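The arm that would not admit it had dropped the chips

We had a bad Monday, and I have been asked to write it up in a form people will read, which I take as a comment on my last three incident reports.

The job sounds simple enough for a toddler. Snacks go in two boxes, chips in one and biscuits in the other, and toys stay where they are. My own toddler would manage the first half and eat the second. Our arm at Joscombe had been doing the chip half nicely for a month, and on Monday morning it got through 113 picks before lunch without embarrassing anybody. I went off and had a sandwich. I should have known.

When I came back it was pressing down on the table. The gripper was shut, with no bag in it, and the arm was leaning on the tabletop with the steady patience of a man waiting for an elevator. The motors were warm and making a noise I'd describe as a hum if I were selling you the arm. The force limit is there to stop exactly this. The force limit had not stopped it.

I hit the red button, swore, and got Maricica Bogdan out of a meeting, for which she thanked me.

It took us most of the afternoon to get the story out of the logs. The arm had picked up a bag by one crinkled corner, and the bag had slid out on the way to the box. Fine, bags do that. The grip check looks at how far the fingers have closed, and if they stop short of fully shut, it decides there's something between them. But one of the finger pads had started to peel and had folded over on itself. So the fingers stopped short, on a wad of rubber, and the arm concluded it was holding a very thin bag of chips. It carried its own finger pad to the box, let go, came back for the next one, and did this 9 times.

The ninth time it reached too low. After every "successful" pick the software shaves a little off its guess at the height of the pile, on the reasonable theory that piles get shorter when you take things off them. This pile hadn't. The target crept down and down until it was under the table, and down went the arm to look for it.

And the force limit? That was me. I had raised it in December when we were testing with Wevwood's heavier sacks, and I had left a note to put it back. The note is still on my monitor. It's a very clear note.

Nothing broke except the pad. Nobody was inside the fence either, but I don't get to take credit for that, seeing as it was lunchtime.

By four o'clock we had glued on a new pad, put the limit back where it belonged, and added a weight check, so the arm now has to feel a bag before it gets to say it has one. Then we laid the table out again for the rerun, chips on the left, biscuits on the right, and the duck on duty as usual.

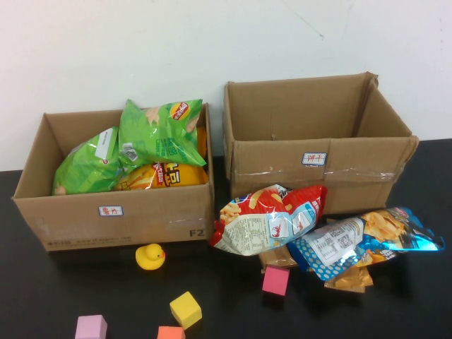 Faustino Alvarado read a draft of this and wrote back that the weight check won't save us, given that a bag of chips is mostly air and the wrist sensor drifts by more than that once the arm has been running for an hour. He'd rather we compared what the camera sees before and after each pick, and if the pile looks the same, the arm stops and calls a human.

He's right about the drift. I checked on the long run we'd logged with the old pad, 153 picks, and by the end the sensor thought the empty gripper weighed more than a small bag of anything. So we'll do it his way, and zero the sensor between picks as well – it costs us a second each time and I've already heard about the second.

The limit is now locked in the config and needs two people to change it. Maricica has the other password. She has also taken the note off my monitor and stuck it on the arm.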